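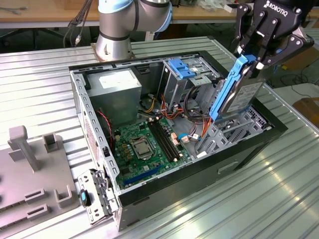 Week two of collecting demos for the Runen task and I have opinions! The whole point is to gather examples of a person steering the arm through a PC assembly, so the policy can learn from us. I figured the motherboard stuff would eat all my time. Nope, it's the drive. You get the gripper closed on the blue caddy, bring the drive over the open tower, and then you're hanging there above the bay trying to decide if you're lined up or just hopeful.

Count so far: 321 episodes I'd keep. The target for August was higher, but I'm not padding it with junk.

Biggest change this week – I stopped throwing out the messy ones. If I come in crooked, back off and try again, that stays in, with a tag. The early batch was all perfect runs and the policy trained on it had no clue what to do when it bumped the edge of the bay. It just kept pushing. Painful to watch, and loud.

Talha Zaidi is doing the afternoon shift and we drive totally differently. He comes down fast and fixes it at the end, I hover forever. We argued over whether to pick one style and for now we're keeping both, labeled by operator. Will report back if that was dumb.

Somebody asked how long a session is. I do 90 minutes, then a real break. Past that my hands get lazy and you can see it in the recordings, all these tiny wobbles right before the drop.

Also we move the tower a little between episodes, a nudge or a small turn. Skipped that for one morning and got a lovely set of demos that all teach the exact same spot. Not my best morning.

Next up is the cables, which I've been putting off. Soft things that flop around, great. If anyone has a decent way to label a half-seated connector, my replies are open – right now our tag for it is "ehh" and Talha wants it renamed before we hand the set over.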